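Table sauce

A table sauce is any sauce put out for people to help themselves to at the meal, as opposed to one stirred in by the cook beforehand. The family is a large and friendly one, taking in ketchup, brown sauce, mustard, mint sauce and a good many chilli sauces, and most households will have a firm favourite among them.

Ketchup, nowadays nearly always made from tomatoes, began as something quite different. Older British recipes used mushrooms, walnuts or even oysters, and the result was thin, dark and salty, closer to what we might now call a seasoning.

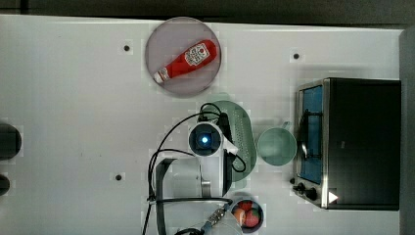
Tomato versions grew popular during the nineteenth century, and as the years went by they became both thicker and sweeter. Vinegar and sugar give the sauce its sharp, rounded taste and also help it to keep, though most makers still suggest storing an opened bottle in the fridge.

Thickness matters a great deal to how a sauce is served. Ketchup is what is known as shear-thinning, so it flows more easily once it has been shaken or squeezed, as anyone who has thumped a stubborn glass bottle will remember with a sigh. 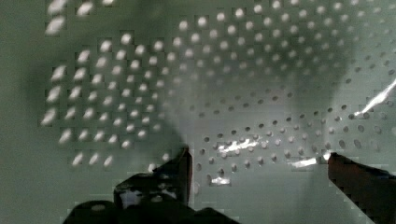
Thinner sauces, such as mint, are usually spooned from a jug or a small bowl. In her history of the subject, the food writer Ilse Mertens collected 34 household recipes from the market town of Clerdale, and found that hardly any two families agreed on how much vinegar ought to go in.

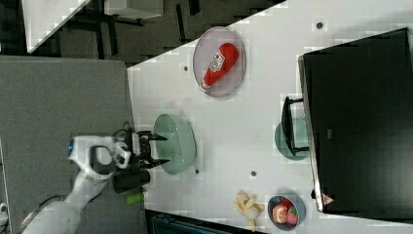

A pale green glass bowl on a white tabletop.

See also: Chutney; Relish; Pickling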